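Gallery: two weeks with the Matska head cam kit

I've been trying out the Matska kit from Bremis, and I keep getting asked what you really get for the money. So I picked a shot from the stationery aisle set and wrote up a few notes to go with it. The kit is a headband, a small camera and a belt pack, and the clips go off to be sorted into training data for store robots. Mine was set to save a still every 44 seconds, so I had plenty to choose from!

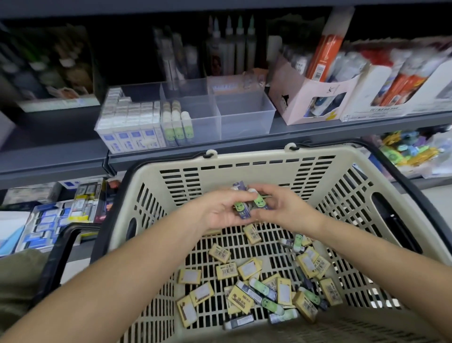
Words and pictures: Sepúlveda, for the Grunholm gear pages

Both hands over the basket, with two little smiley-faced packets pinched between them and a whole heap of eraser boxes underneath. I love how well the dark navy wrapper holds up at this distance – you can even make out the round eyes. The shelf behind goes a bit soft, but for hand work I'd take that trade any day.

The belt pack weighs 600 grams and I did notice it by the afternoon. Sorting the clips takes the service 19 hours, which is fine by me.

Recent galleries
Matska headband, old and new
Grunholm belt packs side by side
Shelf scanning with Bremis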